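Former Monitor Reflects on Cease-Fire Lines and the Work of Keeping Them

Kedir Kassa spent nine years with cease-fire monitoring missions before joining the Trillstead Institute, where he advises on the training of civilian observers. He spoke with the Institute in February about the early weeks of a truce, the period he considers the most dangerous.

According to Mr. Kassa, negotiators tend to regard a signed agreement as the end of their work. Monitors see it as a set of instructions, many of them unclear. "The text says the parties will withdraw to their positions," he said. "Which positions? The ones they held on the morning of the signing, or the ones they took that night? I have sat in a tent for two days over that one word."

He described his second mission, in which 50 observers were responsible for a boundary that crossed farmland, a river and the edges of several towns. Each side had brought its own map to the talks. The two differed by 500 meters at the river, and both had been initialed.

"The commanders were quite calm about it," Mr. Kassa recalled. "Each one told me the other had a printing problem."
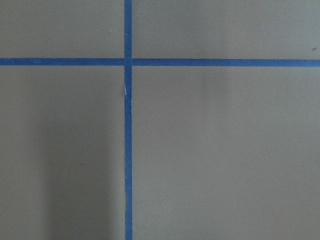
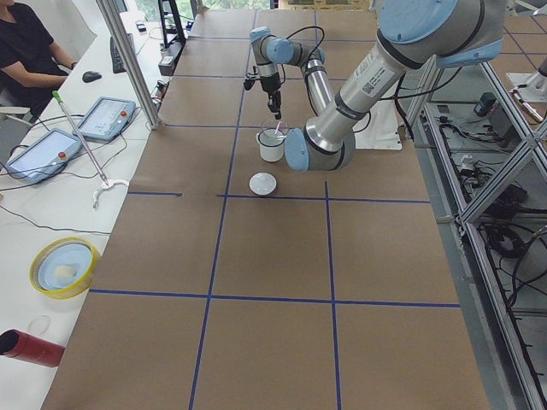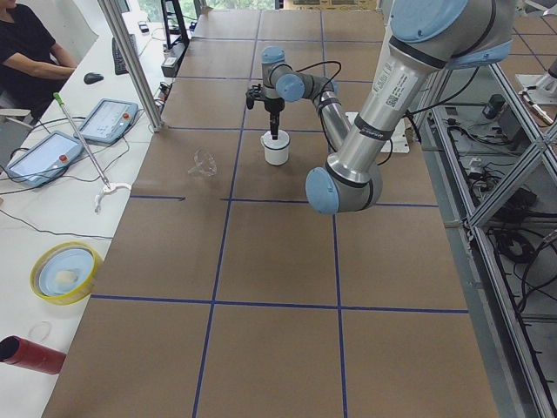 The dispute at the river was settled by walking it. Mr. Kassa and a liaison officer from each side went along the bank together and agreed on every marker before moving to the next. He prefers this method to any discussion held over a map, and he uses a version of it in his courses, where trainees must divide a district between two forces. The blue tape laid across the brown table makes rectangles with long, clear sides, he noted, and a first draft by trainees usually resembles it. "Then I ask who owns the well," he said. "After that the lines begin to bend."

Mr. Kassa was more critical when asked about the Engström proposal, which would reduce the number of observers on the ground and rely more heavily on remote reporting. He accepts that budgets are limited. His concern is with what he called the ordinary complaint — a blocked road, a stolen goat, shots fired at a wedding — that becomes serious when no one arrives to hear it.

"A report can tell you that a weapon was fired," he said. "It does not sit down with the family and the checkpoint commander on the same afternoon."

He also urged governments to commit funds for a full mandate at the outset. Short renewals, in his experience, encourage armed groups to wait. Local staff leave for steadier employment, and the relationships they built leave with them.

Mr. Kassa will return to the field later this year to assist with the preparation of a new observer team. He has asked that its first week be spent on foot.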